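Search minutes Enter keyword Go

Testside Workshop Users Group
Minutes of the February meeting

Held in the upstairs room, Testside. Opened at 6:40 p.m. Quorum present. Chair and recorder as for the previous meeting.

1. Minutes of the previous meeting

Accepted with one correction. Under item 5, "bench oil" should read "bench wax." The recorder will amend the filed copy.

2. Matters arising

2.1 Dust hose for the band saw. Fitted. The old hose has been kept for use as offcuts and is on the top shelf of the store.

2.2 Lighting over the sharpening station. Still outstanding. The electrician has been asked for a date and has not given one. Carried forward.

2.3 Key cabinet. The replacement lock is in place. Old keys are to be handed in at the desk.

3. Maple boards

3.1 The main item of the evening was the stock of pale maple boards from Stilitwood, bought for the tray and serving board course. The order came to $2,251 including delivery. The invoice has been checked against the delivery note and agrees.

3.2 The boards are supplied glued up from planks. Members who had handled the first boards reported that the seams are faint and that the figure varies a good deal from plank to plank. Wavy grain is common. Small knots are present. The meeting accepted that this is within the grade ordered, which allows sound knots but excludes splits and open defects.

3.3 Storage. The boards are at present stacked flat on the lower rack with spacers between them. It was noted that the spacers are of mixed thickness. The group agreed that one thickness should be used throughout each stack and that the spacers should line up vertically from one layer to the next. Boards are not to be leaned against the wall, even overnight.

3.4 Resting time. A proposal to let new boards rest in the shop for a full month before use was discussed and not carried. A period of 10 days was agreed instead. The date of arrival is to be penciled on the end of each board by whoever unpacks it. Boards without a date are treated as having arrived on the day they are found.

3.5 Checking for flatness. The present practice is to lay a board on any convenient bench and press the corners. Several members considered this unreliable, as two of the wooden benches are known to be out of true. The blue pegboard table was proposed as the standard surface for laying out boards. Against this, it was said that the holes collect dust and that small hardware is lost through them. In favor, the rows of holes give a ready reference for squaring a board by eye, and the surface can be brushed clean in a short time. Agreed that boards are laid out on the blue table for visual inspection, and that the long straightedge is used for any actual measurement of flatness.

3.6 Edges. It was pointed out that the front edge of a board shows the cut face of the wood and marks easily. Boards should be lifted on and off the table and not dragged across it.

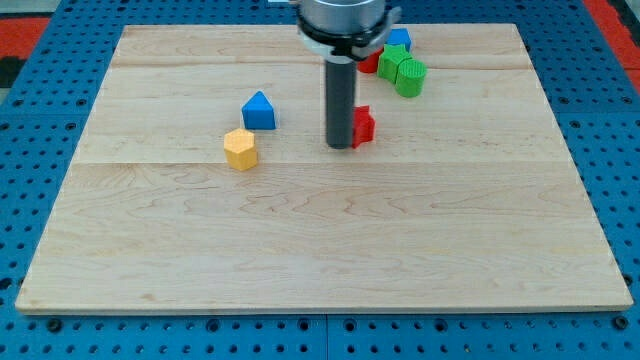

Should the seams between planks be sanded before the boards are given out to the class?

Sanding is to wait until the board has been cut to its final size, and then the whole face is done together. Working on a seam alone leaves a shallow dip that shows up under finish.

3.7 The above reply was given by the chair and recorded at the request of the member who raised it. It will be added to the course notes.

3.8 Sanding sequence. The notes now say to finish at 240 grit. A member asked whether a finer paper would give a better surface on maple. The course lead's view was that finer paper tends to polish the wood and slow the uptake of oil, and that no change was needed. Left as it stands. Sanding is always with the grain on the last pass. Where the grain swirls, follow the length of the plank.

3.9 Finish. Two products were considered, the current Kasten oil and a Prilto hard wax. Test pieces of both were passed around. The Prilto piece was felt to be paler and closer to the bare wood. The Kasten piece had darkened slightly but was easier to recoat. No decision was reached. Both test pieces will be left on the windowsill in the upstairs room until the next meeting so that any yellowing can be compared. They are not to be used as coasters.

3.10 Allocation. One board per student, chosen by the student at the first session. Offcuts longer than a hand span go back in the bin marked MAPLE. Shorter pieces go in the kindling box.

4. Layout tables and floor mats

4.1 Surface care. The blue tables are to be brushed before and after use. Glue must be removed while soft. Dried glue is not to be scraped with a chisel, as has been done at least once on the table nearest the door. A plastic scraper has been hung on the side of that table for this purpose.

4.2 Panel joints. The joint between panels should be checked for level when the tables are moved. A step at the joint will rock a board and give a false impression of twist. A paper shim under the lower panel was suggested as a stopgap.

4.3 Red mats. The mats have crept out of position and the gaps between them catch cart wheels. They are to be pushed back to the line at the close of each session. A quote for edge strips will be obtained before any purchase.

4.4 Finishing work, including oiling and waxing, is not to be done on the blue tables. The covered bench at the back is set aside for this.

5. Tool store

5.1 The stock check found 2 marking gauges missing. Members are asked to look through their own boxes. If they have not been returned by the next meeting, replacements will be bought from the small tools budget.

5.2 The cabinet scrapers need turning. A sharpening evening was proposed for a Tuesday and agreed in principle. Date to be posted on the notice board.

5.3 Clamps. The long bar clamps are being returned with glue on the bars. Users are reminded to lay a strip of waxed paper under each joint. The short clamps are in good order.

5.4 The moisture meter is reading high on known dry samples. The battery will be changed first. If the fault remains, the meter will be sent for repair and the spare used in the meantime. Readings taken on the new maple boards with the faulty meter are to be disregarded and repeated.

6. Course schedule

6.1 The tray and serving board course is full. There is a short waiting list. A second run was requested, subject to the supply of boards. Stilitwood has quoted a lead time of three weeks for a repeat order.

6.2 The first session will cover choosing and marking out the board, reading the grain direction, and squaring one end. Sawing begins in the second session. A member asked that more time be set aside for marking out, as the previous group had been rushed. Agreed. The safety talk will be moved to the start of the first session and shortened.

6.3 Handles. The course drawing shows a routed handhold at each end. Where a knot falls inside the handhold the student should turn the board or shift the layout along its length. The drawing will be revised to show the permitted shift.

7. Any other business

7.1 The kettle has been descaled.

7.2 The outer door is being wedged open during deliveries. Acceptable while goods are being carried in, not otherwise.

7.3 Request for a second broom. Approved.

8. Actions

Course lead: add reply on sanding of seams to the notes; revise handhold drawing.
Stores: replace mixed spacers in the maple stacks; change moisture meter battery and repeat readings.
Stores: circulate list of missing gauges.
Chair: chase electrician; obtain quote for mat edge strips.
Recorder: correct previous minutes, item 5; post date of sharpening evening.

9. Next meeting

In March, same room and time. Items for the agenda to the recorder one week before.

Meeting closed at 8:15 p.m.

Contact the workshop desk | © Testside Workshop Users Group | Back to top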